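About Grumholm

Grumholm lends out soft toys and children's tableware. We know how that sounds. When Shivam Upadhyay started the company, the first question from almost everyone was whether a family would really borrow a stuffed rabbit, and he wasn't sure himself. Some do. Plenty don't, and we have stopped trying to talk them round.

The business began in a rented unit on Nalen Street with 112 toys bought from a nursery that was closing. Today there are 2175 items on the shelves, counting plates, bowls and cups. Not all of them go out. A fair share are waiting for a new seam or a second opinion on an old one.

What we do

Playgroups, waiting rooms and grandparents order a box from us, keep it for 40 days, and send it back. Everything that comes in is checked on a plain white table, where loose fur and crumbs show up. Ears get tugged. Seams get pressed open with a thumb. Plates are turned over and looked at from underneath, where the scratches tend to hide.

We are wary of the words "eco," "smart" and "child-approved," and you won't find them on our labels. A plush toy is mostly polyester. Lending it several times is probably better than buying several, but we have never measured by how much, and we'd distrust anyone in our position who offered you a figure. 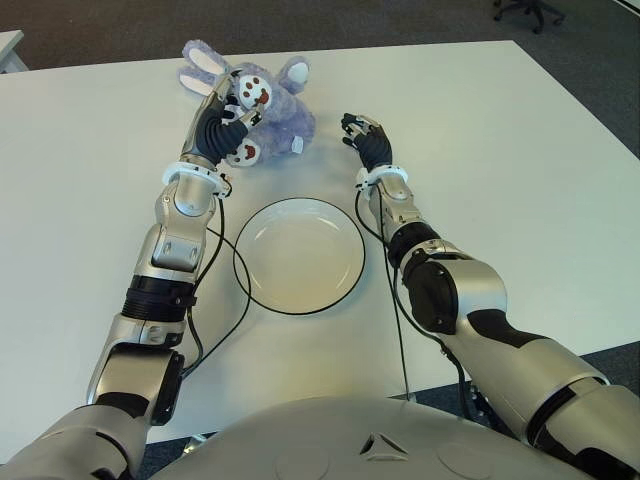

Do the toys and the plates travel in the same box?

They share a box but never a bag. Plush goes in a cloth bag with a drawstring, tableware goes in a cardboard sleeve, and the packing slip lists the two separately so you can check them off at your end.

What we don't do

We don't take toys with batteries or sound. We tried them for one winter and had most of them back by December with a note asking for something quieter. We don't promise that a particular toy will be free again if your child gets attached to it, either. You can buy it from us at the lending price, and a good number of bunnies have left the catalog that way.

We also don't sell memberships. Two consultants have told us we should. Their slides were very nice.

Who we are

There are 27 of us, mostly part time. Shivam still runs purchasing and still turns down more than he buys. Repairs are handled by Kwiatkowski, a small sewing shop two doors down that we have used from the start. Deliveries outside the city go through the Skuvberg depot and take a day or two longer than the website used to claim. We've corrected the website.

The counter is open to callers from 10 a.m. Please bring the slip with your returns.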